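Getting the Car Ready for Winter Without Spending a Fortune

I did my first proper winter prep on a car when I was skint and had no choice, and I've carried on doing it myself ever since. The car these days is a thirteen-year-old estate with a dent in the back door, so please don't expect anything glamorous! What follows is what I get up to in the garage every October, in more or less the order I do it.

Wash it first, and I mean the bits you can't see. Everybody does the bonnet and the doors and then goes in for a cup of tea. Get the hose up inside the wheel arches, turn the steering to full lock one way and then the other, and keep going until the water that drips out runs clear. There's a lip on the inside edge of most arches that collects mud like a gutter. I run a gloved finger along it. Last year I pulled out enough soil to pot up a geranium.

Open the doors while you've got the bucket out and wipe down the shuts, then look along the bottom edge of each door for the little drain slots. They block up with grit and bits of leaf. A wooden coffee stirrer clears them and won't scratch the paint (I pocket a few whenever I'm in a café, sorry). Same goes for the scuttle, the trough at the base of the windscreen. If you park under trees it'll be full of mulch, and once the drains there are blocked the rain finds its way into the footwell. Ask me how I know. I spent most of one spring with a passenger carpet hung over the banister.

Now the rubber seals. Wipe them with a damp cloth, dry them, and rub in a bit of silicone grease or one of those sponge-topped sticks. I used to skip this and then one morning I pulled the door handle with the whole thing frozen shut and tore a strip of seal clean off. Two minutes a door, if that. Do the boot as well, and the rubber around the fuel flap if yours has one.

Locks: a tiny squirt of graphite or proper lock lubricant, then work the key in and out. I know most of us press a button now, but the day your fob battery dies you'll be wanting that keyhole to turn, and if it hasn't been used for years it very likely won't. While I'm on the subject, change the fob battery too. They cost next to nothing and the cold finishes off the weak ones.

My neighbour Godfrey Nzioka swears by keeping a lock de-icer in his coat pocket. He's right about the pocket. Mine lived in the glovebox for years, on the wrong side of the frozen door.

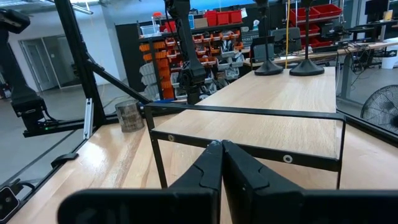
Issue 59 | page 7

Wheels next, and this is the job I enjoy most. If you swap to winter wheels, clean the summer set before you put them away, backs and all. Brake dust left on over the winter gets very hard to shift. I use ordinary car shampoo, an old paintbrush for the nut holes and a soft brush for the barrels, and I save the strong wheel cleaner for really stubborn patches. Read the label before you use it, as some of them are fierce on bare or polished metal.

Chalk the corner on the inside of every tyre before it comes off — FL, FR, RL, RR. I didn't bother one year, thinking I'd remember. I didn't.

Tyres on rims can be stacked flat or hung up. Tyres without rims are better stood upright and given a bit of a turn every so often. Either way keep them out of the sun and well away from anything oily. I put mine in big bin liners and squeeze the air out before tying the neck.

When the other set goes on, wipe the hub face with a wire brush first to get the rust scale off, or the wheel may not sit flat and you'll feel it through the steering. Nip the nuts up in a star pattern, lower the car, and then use the torque wrench at the figure in your handbook. Check them again after a short run. Please don't jump on the wheel brace. I once helped my friend Gitau Shemweta get a nut off that had been done up like that and it took us a whole Thursday evening, a length of pipe and some language. And always use axle stands on hard level ground if you're doing anything beyond a quick wheel change!

Under the bonnet

Screenwash, obviously. Mix it stronger than in summer, and run the washers for a few seconds afterwards so the strong stuff gets up the pipes to the jets. I forgot that the first time and had a full bottle of lovely winter mix with frozen summer mix sitting in front of it. If a jet's blocked, a sewing pin usually does the trick, but go gently.

Check the coolant when the engine is stone cold and never open the cap when it's hot. A cheap tester will tell you how much frost protection you've got. If you need to top up, look in the handbook for the right type before buying, and don't go by colour. The colours mean different things from one maker to the next.

Battery terminals get a look as well. If there's white or greenish fluff on them, disconnect the negative first, clean both up with hot water and an old toothbrush (gloves on, eyes covered), dry everything, reconnect with the negative last and finish with a smear of petroleum jelly. You may have to put your radio code back in, so find that before you start.

Lift the wipers and run a piece of damp kitchen roll along the blades. If it comes away black, keep wiping until it doesn't. If they still smear after that, they've had it. And lay an old towel over the screen before you fit new ones! A bare wiper arm snapping back can crack the glass.

Inside the car

Clean the inside of the windscreen. I can't say this often enough. That greasy film is half the reason it mists up. Glass cleaner on one cloth, then a second dry cloth to buff it, and use up-and-down strokes inside and side-to-side outside so you know which face any streak is on.

For damp, take the mats out and dry them indoors, then leave a moisture bag on the dashboard overnight. The ones you can dry out and use again are good value. I've had mine for several winters. A sock filled with cat litter and tied at the top will do at a pinch, though make sure it's a sock with no holes in it.

My boot box has a blanket, a torch, a scraper, a folding shovel, gloves, a hi-vis vest, jump leads and a bar of mint cake that I replace more often than strictly needed. I keep an old bit of carpet in there too, cut to the width of a tyre, for getting off wet grass. Pop the phone cable in while you remember.

Last of all, write down what you've done. I've got a tatty notebook hanging on a nail by the garage door with tyre depths, battery age and wiper sizes in it. The wiper sizes have saved me a second trip to the shop more than once, and they're different lengths on each side on mine, the driver's being the longer.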